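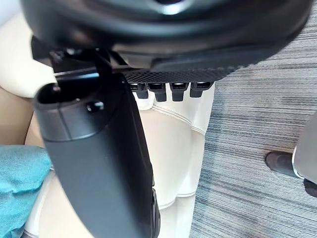 Robot Software Lab, Unit 4: Wrist Camera Input
Instructor: Rocío Cisneros
Hand in: 16th September, before lab

In this unit you write the node that takes wrist camera images and passes a cleaned version to the grasp planner. Start from the Widach branch of the course code. The Kelton branch still has the old message types and will not build.

1. The self mask

Parts of the gripper are always in view of a wrist camera. If the planner sees them as obstacles, it refuses every path. Your node must mark those pixels before anything else runs. The housing stays put in the image, so a fixed mask works for it. The fingers move, and their mask has to come from the joint readings.

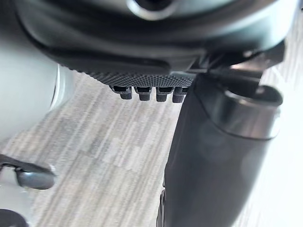
Fig. 4.2. Wrist view with the housing at the top, a finger close to the lens at right, and striped carpet behind.

2. Blur and bright areas

A close finger is often out of focus, so its edge is soft. Grow the mask by 2 pixels on each side. Pixels that are washed out carry no depth worth using. Label them "unknown", never "free".

3. Data and limits

The Mudstead log has 2,296 images. Use the first 111 for tuning and leave the rest for testing. Your node must finish one image in 40 ms on the lab machines.

4. What to hand in

Your code, the mask file, and one page on the images where your mask failed. Say which part of the gripper was missed and what the planner did next.

Reading: Zakaria notes, section on hand-eye calibration.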